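Heo Worktop Balm, 50 ml tin

We love this stuff! Heo balm is a soft wax polish for marble and other natural stone, mixed in small batches in Rostulville by Nawal Morsy, who spent two winters getting the recipe right. It smells faintly of orange peel and goes on like butter - a dab the size of a pea covers more than you'd think.

Wipe the stone down, let it dry, rub the balm in with a soft cloth, then leave it overnight and buff.
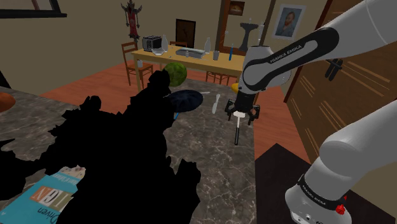 A tin keeps for 6 months once opened. The larger 122 ml tin is back in January, and refills are sold at our Kavonton shop.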